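Skustimard packing bench

The Skustimard packing bench is a robot-assisted packing station used by Brokwood, a mail-order toy and gift seller. It pairs a robot arm with one person at an ordinary desk, and it has become a fairly well-loved small case of what happens to a job when a machine takes over the lifting and placing.

Origins

Brokwood packed every order by hand until the bench was set up by Hundier, a small automation firm, and first run on 2018-06-23. Soft toys were chosen to begin with - they forgive a clumsy grip, and a fish or a bear can be squeezed a fair bit before it comes to any harm.

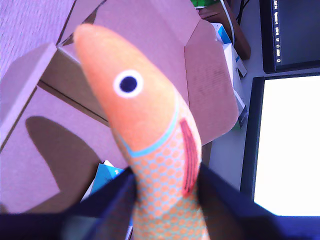 The work at the bench

The arm does the picking up and the putting down, while the person beside it makes up the cartons, tapes them, checks the labels and keeps an eye on the program's log. A roll of Sellotape and a stuffed panda share the desk with the open carton, with the log lines up on the monitor behind. On a good day in July the bench got through 388 parcels, against 300 by hand.

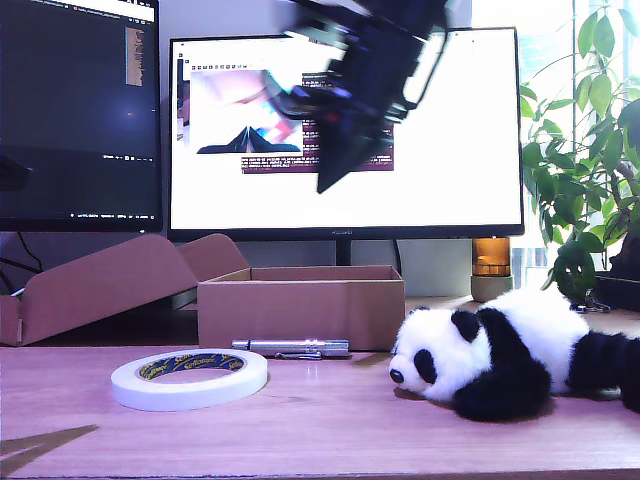
Gemma Catterall wrote in the staff newsletter that her wrists had stopped aching by the second week, but that she missed the chatter of the old long table and would happily trade a few parcels to have it back. Brokwood later moved 2 of the benches to face each other, and the colour came back into the day a little, as she put it.

Training was the other big change. Packers were taught to read the log, stop the arm and restart it safely, and those who finished the course went up a pay grade. 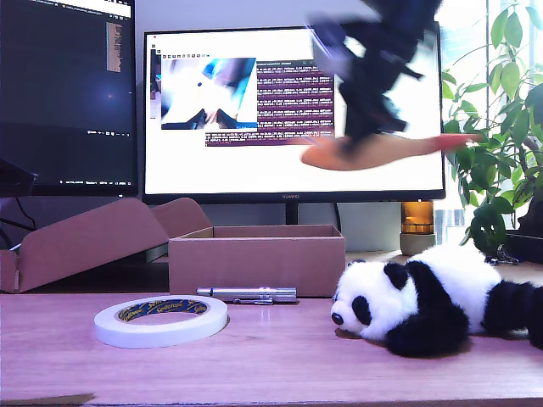

Did anyone lose their job to the bench? Brokwood kept all its packers on, though it hired fewer casuals for the Christmas rush and moved some evening shifts to the daytime.

See also: Qudah sorting table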